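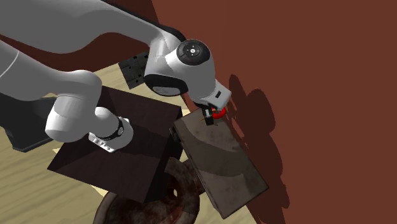
Tomates : les garder bonnes plus longtemps

Jamais au frigo ! Je sais, ma belle-mère me le reproche encore, mais le froid leur casse le goût et la chair devient farineuse. Chez moi elles restent sur le plan de travail, queue vers le bas, bien séparées les unes des autres – deux qui se touchent et ça s'abîme toujours à cet endroit-là.

Pour les peler, 12 secondes dans l'eau bouillante puis un saladier d'eau glacée, la peau vient toute seule (ou presque, les vieilles variétés résistent un peu).

Les trop mûres, je les congèle entières dans un sac. En janvier, hop, dans la sauce avec une pincée de sucre et une feuille de laurier. On se régale !

463 partages | 6 commentaires

Contact – © Siltdale – Haut de page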